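Rules we settled on for hand-held gripper work on cloth, posting them since people keep asking Florencia and me.

1/ Check the finger pads before every session. If the diamond texture is worn smooth, swap both pads, never one.

2/ Lay the fabric flat on the sheet before you start. Small wrinkles are fine. Don't iron anything.

3/ Open the jaws fully, hold for 2 seconds, then move in. Irstead skipped the hold in May and had to redo more than 600 takes.

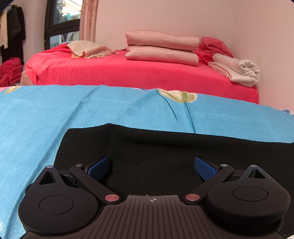 4/ Dark knits go first, while there's daylight. Ribbed ones need a slower close.

5/ Stop after 7 bad grabs in a row and write down why. Hendrik keeps the log.

Comments on the draft are open until 10/1/21.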